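Wrist view, week four: the planner finally behaves

I've been promising a proper update on Wadik for ages, and this was the week that earned one. For anyone new here, Wadik is my after-hours planning and control stack for a simulated arm with a parallel-jaw gripper. It started as a rewrite of the old Kostusora planner and has grown its own personality since then (mostly stubborn). All of it runs in the Vudamar simulator on the desktop under my stairs, and I've spent most evenings looking at the world from the wrist camera.

The task is simple to say: get the fingers over to the grey box without wobbling, stalling or taking the scenic route. 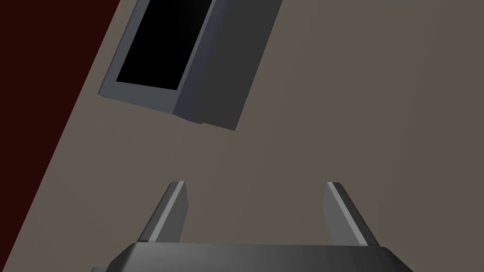
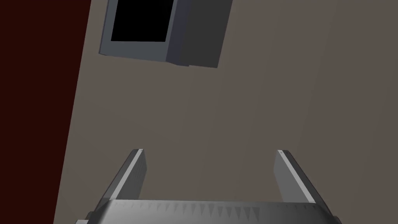

Why plan from the wrist view when the simulator already knows where everything is?

Because I want the code to survive losing that luxury. The simulator will happily hand over the exact pose of every object on every tick, and for the first month I let it. The planner looked brilliant! Then I turned the pose feed off, swapped in my own estimate, and the arm started hunting back and forth like a dog that's lost a ball. All that lovely behaviour had been leaning on perfect numbers. Now the pose feed is only used for scoring afterwards, and the planner has to live on what perception gives it.

So, what changed this week.

The big one is how perception and planning talk to each other. Before, every new pose estimate went straight to the planner, which dropped whatever it was doing and planned again from scratch. When the estimate jittered, so did the path. I'd been blaming the controller for this and had spent two whole weekends tuning gains that were perfectly fine (sorry, gains). Imani Urio read through my logs over a video call, asked why the goal was moving when the box wasn't, and there it was.

Now there's a small filter in between. It holds the last accepted pose and only passes on a new one if it differs by more than 4 millimetres, or if the confidence has gone up. The planner sees far fewer updates, and the ones it sees are worth acting on. In the last batch of 541 runs, the average number of replans per approach fell from 35 to 18, and the approaches look so much calmer on playback. I watched far more of them than I needed to.

The second change is duller but I'm just as pleased with it. Paths used to come out of the planner as a list of joint positions with the timing bolted on later, by a separate script, in a different folder, with its own idea of the speed limits. You can guess how that went. Timing is now part of the plan itself. If a segment can't be done within the limits, the planner finds out straight away and tries something else, and the controller never gets handed a request it can't follow.

Perception is still the weak spot. The box is the hard part when it's near the top of the view and partly out of it, so the estimator has to work from a corner and a couple of edges. The dark opening helps a lot, as the contrast with the rim gives a nice strong line to fit. What I don't have yet is a good way of saying "I'm sure about the angle but not about the distance". At the moment confidence is a single number, and it's hiding too much. Leopold Danzer suggested keeping a separate value for each axis and letting the planner choose a cautious approach along whichever one is vague. I've got a branch going for that. It compiles, and that's all I'll claim for it.

A few smaller bits, in no particular order:

The replay tool now scrubs backwards. I don't know how I lived without it.

Log files are named by run and not by the clock, so two runs started in the same second no longer eat each other.

I've moved the colour settings for the scene into one config file. They had been living in three.

Collision checking now uses simple blocks for the fingers instead of the full mesh. It's much faster, and I haven't found a run where the extra detail would have changed the answer. If you have a favourite nasty case, please send it to me!

Next up is the Giáp branch, named after the street I lived on when I first had the idea. That one adds a second goal after the approach, so the planner has to think about where it's heading later when it picks how to arrive. Right now it'll choose a lovely short approach and leave the elbow folded in a way that makes the following move miserable. I'm hoping to have something to show in September, work permitting.

The filter code is already up in the repo under the planning folder, with a short readme. The defaults are set for my scene, so change the distance threshold first if yours behaves oddly.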